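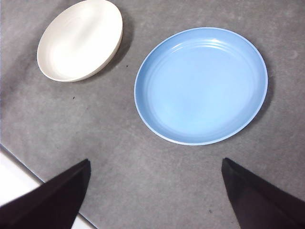

*White oval bowl and light blue plate on the gray counter*

**jucelia_r** wrote:
Okay, I'm completely hooked on thrifting mismatched dishes!! The white oval one is my new salad bowl and the blue plate gets toast duty. Has anyone else given up on matching sets? I had 10 of everything from our wedding and I don't miss it one bit.

**trekarex** wrote:
Love that blue. But I'm a matching set person forever. Mixed plates never stack right and my cupboard is tiny.

**WashLins** wrote:
> Mixed plates never stack right

Disagree! Sort by size first and color second. I've got 200 pieces in the basement (my wife knows) and the stacks are fine. Oval stuff goes on its own shelf, though.

**trekarex** wrote:
200?? You just proved my point, you need a basement.

**jucelia_r** wrote:
Ha, fair. Washington, do you put felt between yours? I chipped a gravy boat last August and I'm still mad.

**WashLins** wrote:
Coffee filters. Cheap and they work great on bowls too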